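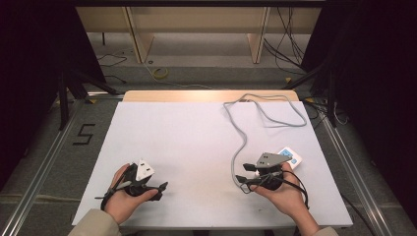
Häufige Fragen zur Automatisierung in der Kommissionierung am Standort Evbridge

27. Mai 2022 | Redaktion Standortkommunikation
Lesezeit: 4 Minuten
Kategorie: Arbeit & Technik

Felledgate führt in der Kleinteilekommissionierung das Robotersystem Kiseo ein. Der Lieferant ist Tikkanen. Auf der Betriebsversammlung und in den Schichtbesprechungen sind dazu viele Fragen gestellt worden. Die häufigsten sind auf dieser Seite beantwortet.

Was übernimmt Kiseo und was nicht?

Das System greift kleine, formstabile Teile aus Behältern und legt sie auf der Packfläche ab. Im ersten Schritt betrifft das 3 Packplätze in Halle B. Biegsame Teile, Glas und alles, was von Hand nachgezählt werden muss, bleiben bei den Beschäftigten. Wareneingang und Versand sind von der Umstellung nicht betroffen.

Warum wird mit Greifern in der Hand gearbeitet, wenn doch der Roboter greifen soll?

Die Bewegungen werden vorgemacht und aufgezeichnet. Dazu hält eine Person in jeder Hand einen Greifer und führt den Arbeitsgang damit aus, so wie er später am Packplatz ablaufen soll. Aus vielen solchen Durchgängen entsteht das Bewegungsmodell für Kiseo. Programmierkenntnisse braucht man dafür nicht, Erfahrung mit den Teilen dagegen schon. Ein Kabelbinder lässt sich anders fassen als eine Distanzhülse, und das wissen die Leute aus der Kommissionierung besser als der Lieferant.

Wer macht die Aufnahmen?

Beschäftigte aus der Kommissionierung, die sich dafür gemeldet haben. Die Teilnahme ist freiwillig. Wer nicht möchte, bleibt am bisherigen Platz und muss das nicht begründen. Wer angefangen hat und wieder aufhören will, sagt der Schichtleitung Bescheid. Der Wechsel erfolgt dann zum nächsten Schichtplan.

Wie lange dauert eine Aufnahmeeinheit?

60 Minuten, danach ist eine Pause vorgeschrieben, die als Arbeitszeit zählt. Pro Schicht sind höchstens zwei Einheiten zulässig. Den Rest der Schicht arbeitet man im normalen Betrieb.

Ist das anstrengend für Hände und Arme?

Es ist ungewohnt. Die Greifer werden die ganze Zeit gehalten, und man bewegt sich langsamer als beim Packen. In den ersten Einheiten wurde vor allem über müde Handgelenke und Schultern berichtet. Die Tischhöhe wird deshalb vor jeder Einheit auf die Person eingestellt -- bitte nicht darauf verzichten, auch wenn es schnell gehen soll. Bei Schmerzen wird sofort abgebrochen. Der betriebsärztliche Dienst hat für das Projekt eigene Sprechzeiten, der Aushang hängt neben der Zeiterfassung.

Was wird aufgezeichnet?

Kamerabilder vom Arbeitsbereich und die Bewegung der Greifer. Gesichter und Gespräche werden nicht gespeichert. Die Aufnahmen tragen eine laufende Nummer und keinen Namen.

Kann man an den Aufnahmen ablesen, wie schnell oder wie gut jemand arbeitet?

Die Betriebsvereinbarung schließt eine Leistungs- und Verhaltenskontrolle aus. Vorgesetzte haben keinen Zugriff auf die Rohdaten. Fehlgriffe sind erlaubt und werden zum Teil sogar gebraucht, damit das System auch Korrekturen lernt. Rohaufnahmen werden nach 60 Tagen gelöscht, sofern der Betriebsrat keiner längeren Frist zustimmt.

Fallen durch Kiseo Stellen weg?

Am Standort arbeiten 214 Personen. Betriebsbedingte Kündigungen wegen der Einführung sind vertraglich ausgeschlossen. Aufgaben ändern sich aber. An den umgestellten Plätzen wird künftig weniger gegriffen und mehr kontrolliert, nachgefüllt und entstört. Wer bisher ausschließlich dort eingesetzt war, erhält ein Gespräch und ein schriftliches Angebot für den neuen oder einen anderen Platz. Frei werdende Stellen in der Halle werden zuerst intern ausgeschrieben.

Ändert sich die Eingruppierung?

Für die Aufnahmeeinheiten gibt es eine Zulage, sie erscheint als eigene Zeile auf der Abrechnung. Für die Betreuung der umgestellten Packplätze verhandeln Geschäftsleitung und Betriebsrat noch. Bis zu einem Ergebnis gilt die bisherige Eingruppierung, niemand wird herabgestuft.

Gibt es eine Schulung?

Ja, in zwei Teilen. Der erste Teil behandelt Sicherheit und Bedienung und ist Pflicht für alle, die in Halle B arbeiten -- auch für Leihkräfte. Der zweite Teil zur Störungsbehebung richtet sich an die künftigen Anlagenbetreuer und findet bei Tikkanen statt. Reisezeit ist Arbeitszeit.

Wann geht das System in Betrieb?

Der Probebetrieb ist für August geplant, zunächst nur in der Frühschicht. In dieser Zeit steht an jedem umgestellten Platz eine eingewiesene Person. Über die Spätschicht wird nach dem Probebetrieb entschieden, einen Termin gibt es dafür noch nicht.

Was tue ich, wenn sich im Betrieb etwas unsicher anfühlt?

Not-Halt drücken, Schichtleitung rufen, nicht in den Arbeitsbereich greifen. Ein unnötiger Halt hat für niemanden Folgen.

Wo kann ich weitere Fragen stellen?

Bei der Schichtleitung, beim Betriebsrat oder über den Briefkasten im Pausenraum der Halle B, auch ohne Namen. Neue Antworten werden auf dieser Seite ergänzt und zusätzlich ausgehängt.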